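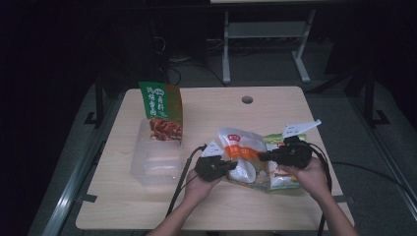 Old House Superstitions I Still Keep (and How to Do Them Without Making a Mess)

22 Apr 2023

I don't believe a broom can carry bad luck from one house to another. I also left a perfectly good broom on the curb when we moved to Rornmont, so make of that what you will! Plenty of you wrote in after my post on spring cleaning to ask which of the old customs I keep up around the house, and how I keep them from ruining the floors, so I've finally put them all in one place.

Bread and salt for a new home

My favorite of the bunch. You bring a loaf and a little salt to anyone who has just moved in, so the house never goes hungry. Buy the loaf the same day (I get mine at Wojcik Bakery, the round rye with the hard crust) and put the salt in a small jar with a lid that screws on. Please don't do what I did the first time, which was twist it up in a paper napkin. It was all over the back seat before I got to the end of the street, and vacuuming salt out of a seat track is a miserable way to spend an evening.

Coarse salt looks nicer, fine salt gets used up faster. If you're giving it in a humid month, drop a few grains of dry rice into the jar and it'll still pour in September.

Salt over the shoulder

If you spill it, you throw a pinch over the left shoulder. Fine, I do it every time, I can't not do it. But look behind you first, and throw a pinch, not a handful. Do it over the sink if you can get turned around quickly enough. Salt on a wood floor scratches when you walk on it, so sweep it up dry before you go anywhere near it with a mop. On tile I just use a damp cloth.

The new broom

The rule I grew up with: a new house gets a new broom, and the first thing you do with it is sweep something in before you sweep anything out. I put a pinch of dirt from the front step on the mat and sweep that inside. Takes a second and makes me feel much better.

Whatever you believe, store the broom with the bristles off the floor. My grandmother stood hers bristles up behind the door to make unwanted visitors leave early. I can't vouch for the visitors, but her brooms lasted forever and never got that sad sideways lean. A nail and a loop of string works just as well.

Horseshoe over the door

People will argue about this one till supper. Ends up, so the luck stays in, or ends down, so it pours over whoever walks through? I'm an ends-up person. My cousins in Dimcombe hang theirs the other way and seem to be doing all right.

What matters more to me is that the thing doesn't come down on somebody's head. A real one is heavy. Use screws that go well into solid wood, one on each side and one near the bend, and drill small starter holes so you don't split the trim. If yours is rusty, brush it with a wire brush outdoors and give it a coat of clear wax. I use the Stornenus tin that I already had for the garden tools. Otherwise you'll get brown streaks down the paint after the first good rain, and those are a pain to cover.

Coins on the windowsill

My mother-in-law's custom: pennies on the sill at New Year, left there so money finds the house. Copper and a damp sill make green marks, and I have the stain in the back bedroom to prove it. Put them in a saucer! If you already have the marks, try lemon juice and a bit of salt on the coins themselves, but keep it off the paint and away from any stone. The coins will come out pink and bright (don't do it to anything a collector might want).

Rosemary by the gate

Supposed to protect the home, and it does wonders for roast potatoes. It wants sun and soil that drains. Mine sulked for two years in clay until I moved it to a pot with some grit mixed in, and now I can't cut it back fast enough. Dry the trimmings upside down in a paper bag somewhere airy and strip the leaves once they snap.

Knocking on wood

No tools required. My kitchen counters are laminate, so I keep a wooden spoon in the crock by the stove and knock on that.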